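Notebook, two-arm cell, June, started 9:40

OK, writing this down while it's fresh, because we keep having the same argument at the bench and then forgetting what we agreed on.

Table rules first. The kraft paper stays down for a whole block of runs and only gets changed between blocks. I swapped a sheet mid-block last month (my fault, I spilled coffee on it) and it wrecked the comparison with the Clallgate runs, so 60 episodes went in the bin. Ouch! If the paper gets creased, leave the creases alone and make a note. Same with the blue tape. The grid is there so a person can put the box back in more or less the same cell, and that's all it's for. Please don't measure off it. I know it's wobbly, I laid it, and if you want real coordinates use the calibration plate like everybody at Trultwood does.

Speed. We're at 60 mm/s for anything with both grippers near the box, and I'd like to keep it there until we've done the full 600 episodes. We're at 328 as of this morning. I tried going faster on the free moves yesterday and it was fine, but "fine" isn't a rule, so back down it goes until we've got it written into the Teixeira sheet with a proper limit.

Start pose: both grippers clear of the box, the one on the open side with its fingers open and nothing in them. Check with your eyes and not only on the screen! The screen told me "open" 7 times last week with the fingers half shut (still chasing that one, I think it's the offset after a restart).

Hands. E-stop within reach of whoever is resetting, arms paused before you lean over the paper, and say "in" and "out" out loud even if you're alone. Yes, I feel silly too. Desow's old checklist had the pause step AFTER the reach, which I can't believe we ran with for so long. Fixed in our copy now.

Cables: anything looping up over a wrist gets a slow sweep through the whole range before the first run of the day. Write down if it rubs.

Still to do:
- second copy of the checklist for the far side of the bench
- decide if a patch that's wrinkling on top of the box counts as a changed object (I say yes, new object number, but let's talk)
- power strip off the back of the table and onto the rail 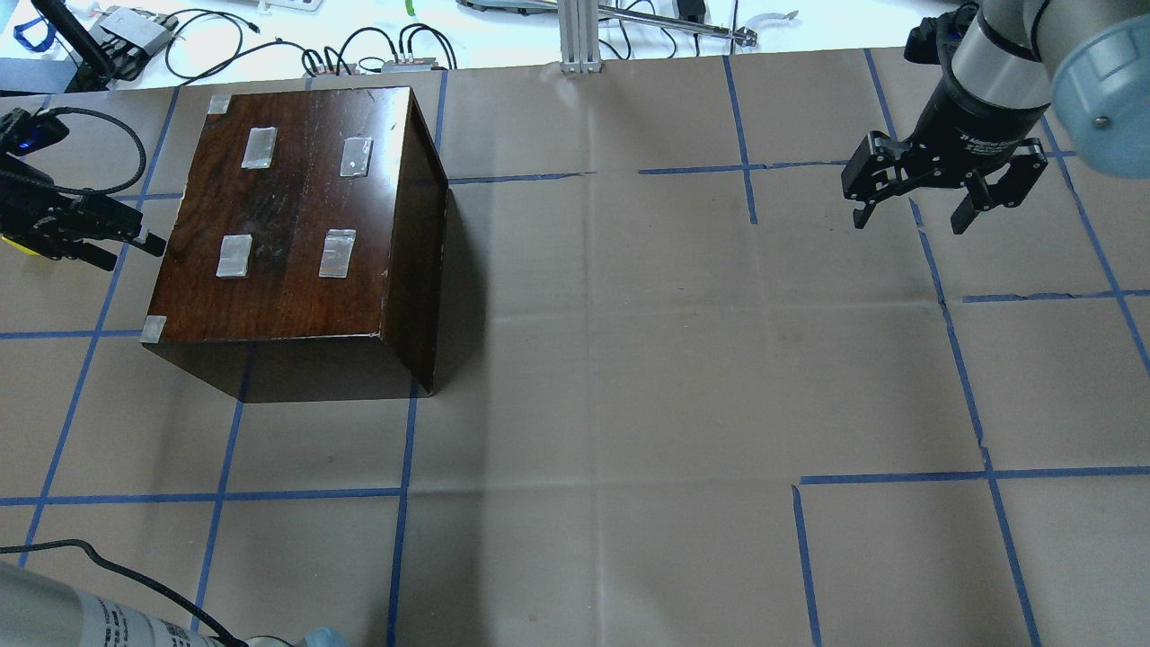

Box on the grid, both grippers clear, lower right patch a bit wrinkled.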